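April 4, 2018

Sourdough, batch 34. Best rise yet! Fed the Paju starter at 106 grams and left it overnight on the cool side of the shop, and by morning it had domed up beautifully, with big lazy bubbles all down the jar.

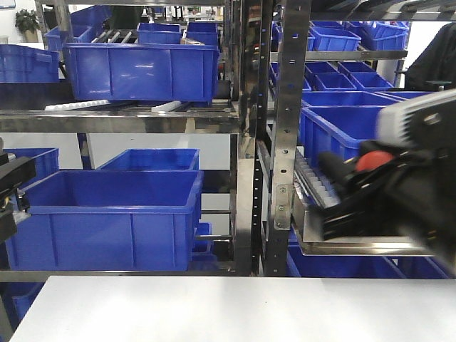

Rye is next, and I can't wait. The Vullura flour drinks far more water than the white, so I'm going up 19 grams and folding twice before shaping. I'd love a proofing shelf with rollers slanting down like the ones in the steel tray, so the baskets could glide forward as they come ready (blue bins for the flours, too!). Crumb notes tomorrow once the loaf has cooled.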